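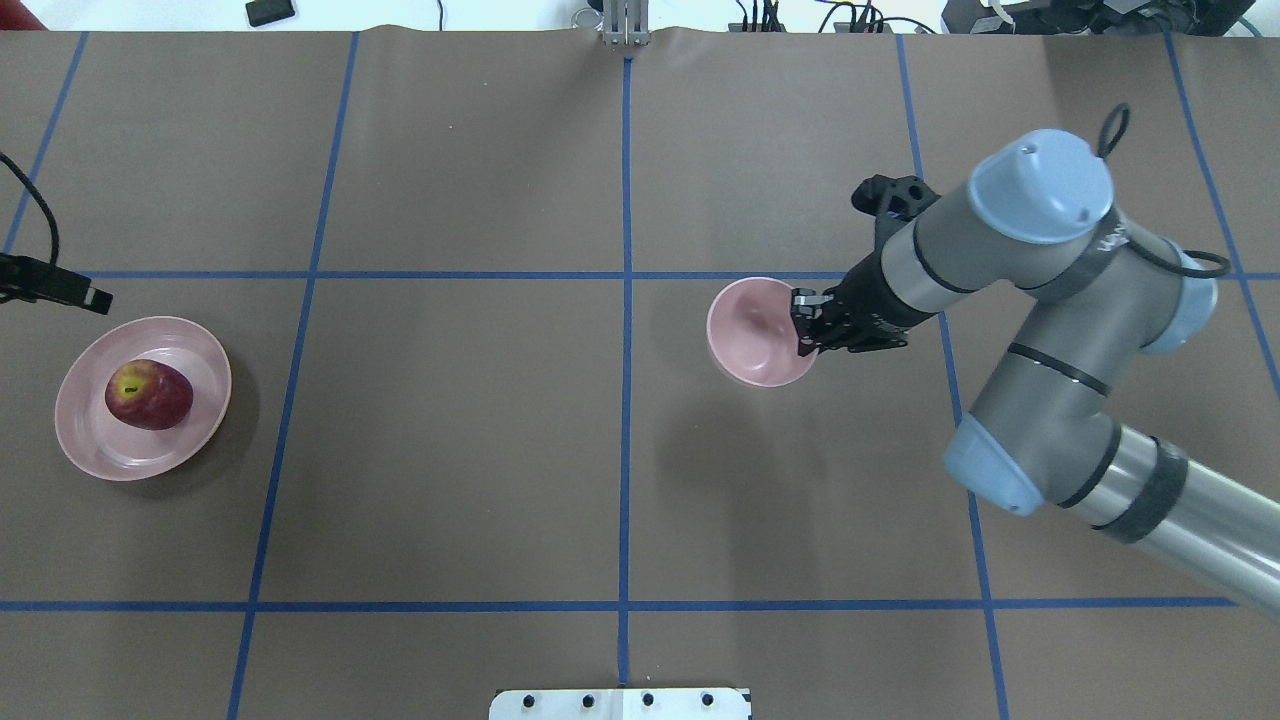
Red apple on a pink plate, taped brown paper underneath.

Ido Court Watch
Progress report to the Vedotness Fund
Judicial Appointments and Open Hearings, Vokport and Tovar
Second reporting period, ending February

Where we are

The last report ended with the sentence "we expect the new appointments rules to be published shortly." We would like to withdraw the word shortly. The rules were published in the final fortnight of this period, on a notice board inside the Vokport courthouse, behind a door that needs a staff pass. A registry clerk let us in to read them and we copied them out by hand. They went up on the ministry's website after we wrote asking for the web address, and the ministry has thanked us for our interest.

The rules themselves are better than we feared. Candidates for the district bench must now be named before they are interviewed, the interview panel has to give written reasons, and the justice minister can send a name back once only. The draft we commented on let the minister send names back until the right one arrived. We can't prove our submission did this, and the ministry's covering note says the change was a drafting correction. We are happy with a drafting correction.

What remains is the transitional clause, which says the rules apply to "vacancies arising after commencement." All the current vacancies arose before commencement. The ministry confirmed in writing that it had noticed this.

Appointments

There were 17 vacancies on the district bench when the period opened and 7 have been filled, leaving 10. Every one was filled under the old procedure, in private, and announced in the gazette with a name and a salary grade. We asked for the panel's reasons in each case. For most of them we were told reasons were not required at the time, which is true. For the rest we were told the file was with another office, and the other office told us the file was with the first one. Both letters are in the annex, stapled together.

The one appointment that drew public comment was to the Tovar bench, where the successful candidate had been legal adviser to the district council until the week before. The council is a party to a good share of the civil list in Tovar. The new magistrate has so far stepped aside from council matters without being asked, and we have said so publicly, as we would have said the opposite. The practical result is that council matters in Tovar aren't being heard at all, there being no other civil magistrate, and the council has begun to describe this as a saving.

Open hearings

Our observers sat in both courthouses through the period. Vokport has improved. The daily list is now posted by 8:30 in the morning, the courtrooms on the list are usually the courtrooms in use, and the sheriff's officers have stopped asking our people what their interest in the matter is. Ushers have started saving them a seat, and we've asked them not to, on the grounds that it makes us look like family.

Tovar is harder going. Bail applications are still heard in the magistrate's office, which holds a desk, the parties and a filing cabinet. Our observers were admitted when they could fit. We raised this at the users' meeting and were told that the hearing is open and it is the room that is small. The proper courtroom is used for storage while the archive is repaired. The archive repair has no completion date because it has no start date.

Written decisions are the other sore point. Under the Courts Act a decision is to be available to the public within 7 days. In Vokport this is now more often met than missed. In Tovar the decision is available in the sense that the registrar will read it to you. We have asked for copies and been pointed to the photocopier, which is coin-operated and takes a coin that has been out of circulation for a while. We raised that at the users' meeting as well.

The suspended-magistrates matter

You asked for an update on the magistrates suspended last year after the fisheries licensing rulings. The disciplinary tribunal sat twice. On the first occasion it adjourned because the complaint hadn't been served on the people it was about. On the second it heard argument on whether suspension without a hearing was lawful, reserved its decision, and hasn't been seen since. The magistrates are on full pay, which the government mentions often, and are barred from entering the building, which it mentions less.

We are not party to the case and have kept our comment to procedure. We filed a short note on timelines with leave of the tribunal. The bar association used a paragraph of it in its own statement without credit, and we have chosen to be flattered.

Things that did not go well

The public database is late. The search function went live in December and returned every result for every search, which some users preferred. It was taken down and is being rebuilt by the same contractor at the contractor's expense. We expect a working version next period and have asked for a demonstration before we say so to anyone but you.

Observer training in Tovar ran once instead of twice. The second session clashed with the district election count, and the hall had been promised to both of us. The count won. We've rebooked.

Our radio segment on how magistrates are chosen was moved from the breakfast program to 11:40 at night. Listener response was small but very well informed.

Budget

Spending is under the forecast, chiefly because of the database and the missed training session. Travel is over, because the road to Tovar was closed for part of the wet and the detour goes by way of nearly everywhere else. We'd like to move the training underspend across to travel and have attached the form. The form asks us to describe the benefit to gender balance of petrol. We've left that box blank and would welcome guidance.

Next period

We'll press the ministry to apply the new rules to the remaining vacancies by direction, which needs no amendment and could be done in an afternoon. We'll publish the first comparison of hearing access in the two districts, with a right of reply for both registries. Tovar has asked whether its reply can be given orally.

The database demonstration is pencilled in for the second month. The licence renewal for Ido Court Watch as a registered association also falls due, and the application has been lodged early. The receipt is in the annex, along with the copy of the receipt that the registry asked us to make for them.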